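特里沃夫(Trivov)发布家居鞋类整理抓取方法 新环境无需重新标定

2019年2月23日,特里沃夫机器人研究部今日公布一项面向家庭环境的抓取方法,项目代号Skedetti。该方法只用腕部相机的近距离画面来决定夹爪从哪里下手,不依赖房间里的固定相机,也不需要事先建好的三维模型。

鞋子一直是家居整理里比较难的一类。软、硬混在一起,鞋口有深有浅,鞋带位置每次都不一样,两只鞋靠得近的时候夹爪很容易碰到旁边那只。
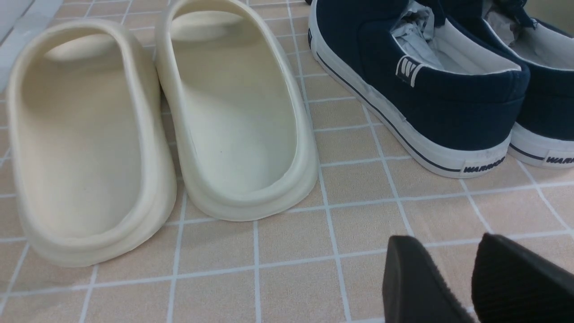 Joelle Nassar

Skedetti的做法分两步。先在画面里找鞋跟和鞋口边缘,给出若干候选夹点,再按夹爪两指的张开宽度逐个筛掉会碰到邻近物体的点。泡沫类拖鞋鞋底厚,优先夹后跟边沿;帆布鞋优先夹鞋帮后侧,鞋里塞了纸的也按同样规则处理。整个过程在本地计算,单次选点用时60毫秒。

训练数据来自80户住宅,每户的地面、光线、摆放都不同。研究部另外找了61双没有进过训练集的鞋做测试,共200次抓取,拖鞋的成绩好于高帮帆布鞋,具体数字见技术报告。高帮鞋失败的主要原因是鞋带,白色鞋带在强光下容易过曝,边缘就丢了。

“近距离画面信息其实够用,难的是鞋只露出一小部分的时候。”项目负责人Rania Awad表示,“卫生间这种窄地方尤其明显,相机一靠近,半个画面都是鞋面,得靠鞋眼和缝线来判段方向。” 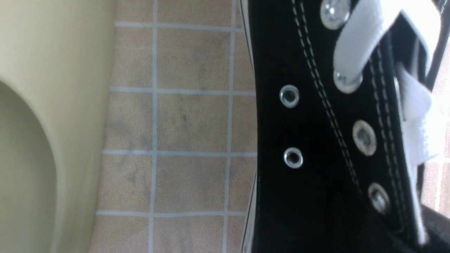 图:黑色帆布高帮鞋侧面近景,可见金属鞋眼与双行白色缝线。

针对这种情况,团队加了一个局部方向估计模块,由合作方Sillau提供算法支持。鞋眼、缝线、鞋底白边,三种线索任意有两种可见就能给出朝向。只有一种可见时系统会退后再看一次,不硬抓。

目前的限制:深色地面上的黑鞋,效果还不稳定。靴子没有测。左右脚配对也不在这一版里面。

技术报告和部份数据将于3月开放下载,Feng平台的用户可以直接在现有夹爪上试用,不用换硬件。 

媒体联系:特里沃夫机器人研究部 新闻组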